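**Open day at Hikside: robots in the kitchen**

What a treat the Hikside open day was on 29th May! Selim Özkan and Remzi Karabulut had the two-armed robot at work on its kitchen table all afternoon, and I stayed far longer than I'd planned (I missed my bus to Plosley and didn't mind a bit). Plates were the job of the day, and it's surprisingly gripping to watch.

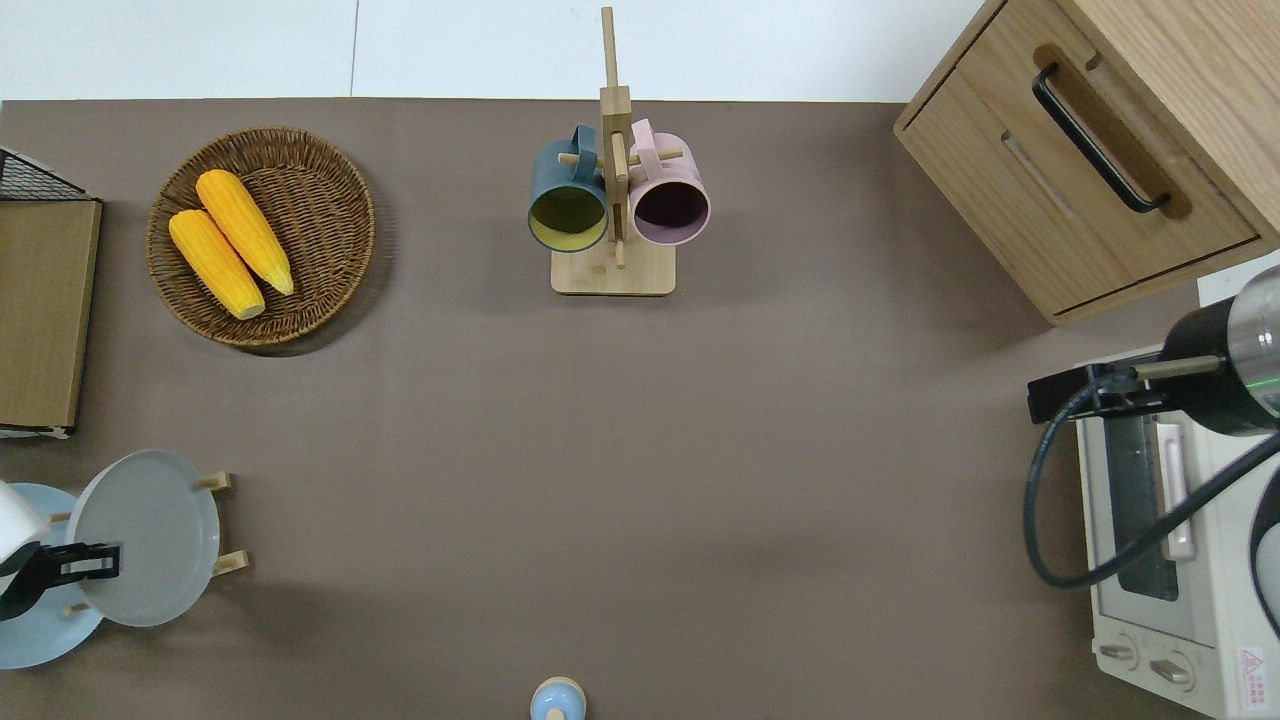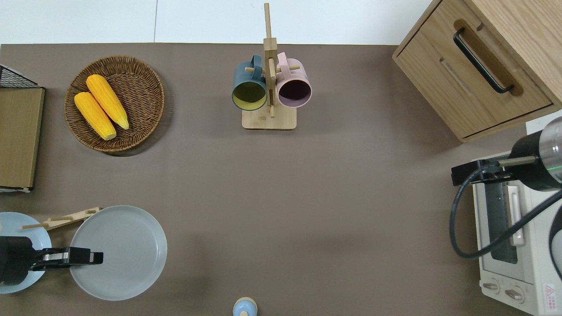

## Questions from the floor

Remzi was asked most about practice. The team has logged 3,014 tries with crockery so far, 400 of them this May. Selim took the younger visitors' questions and was wonderfully patient about whether it could make toast.

The next visit is to the Irnari workshop, with room for 12. Put your name on the list at the Polat desk.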